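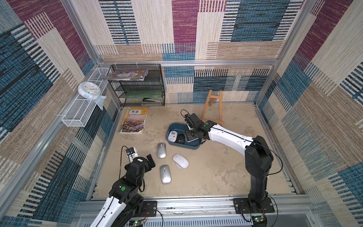
4. Teach the pick and place (two-arm cell)

Do section 3 first. If the arms haven't been homed since the last power-up, the planner will refuse to load and the error it gives is not very helpfull.

4.1 Start the Trolberg server on the cell PC. Wait for "ready" in the log. Both arms should show up in the side panel, left and right.

4.2 Open the scene file. Check the tray is in it. If someone has shifted the tray, drag the outline in the overhead view until it sits on the real edges – close is fine, the fit step tidies it up.

4.3 Run Fit Tray. Good fit is a score over 218. Under that, check the tray colour in the settings (ours is dark teal, the default is grey and it will hunt all over the floor panel).

4.4 Turn on the object labels. You want a box on each mouse, in the tray and out on the floor. Silver ones on the pale floor are the weak spot. If a box flickers, drop exposure on the fixed camera one notch and re-run. Don't touch the wrist cameras for this.

Note: a mouse on its side gets a different grasp from one sitting flat. Leave Auto Grasp on. Turning it off means every pick comes straight down.

4.5 Pick which arm does what. Right arm takes the tray, left arm takes the near floor. Overlap is set in Ouazzani under Zones. Start with 10 mm and leave it alone.

4.6 Add keep-out boxes. The planner only knows what you tell it:
- mesh shelf at the back, plus whatever is stacked on top
- wall basket on the left, and the bag hanging off it (make the box bigger than the bag, it moves)
- easel, back right
- the textbook beside the tray. Flat, but the gripper fingers will catch the cover.

CAUTION: the right upper link passes in front of the easel. Check the whole link in the preview, not just the gripper.

4.7 Preview at low speed. Watch the cable loops at the wrists. The planner doesn't model cables. If a loop pulls tight in the preview pose, add a joint limit on the wrist and plan again.

4.8 Run one cycle with your hand on the stop. Release height should be just above the tray floor. Too high and the mouse bounces, too low and you get a force trip (code 322).

4.9 Save as a new recipe. Dont overwrite the factory one.

If it stops part way

Code 187 – lost the object between detect and grasp. Re-run 4.4.
Code 322 – force trip. Open the gripper from the panel, back off along the same line, clear, carry on from 4.8.
No code, arm just sits there – zones are blocking each other. Clear the queue, home both arms, right one first.

Logs go in the Wollano folder. Send the whole folder to support.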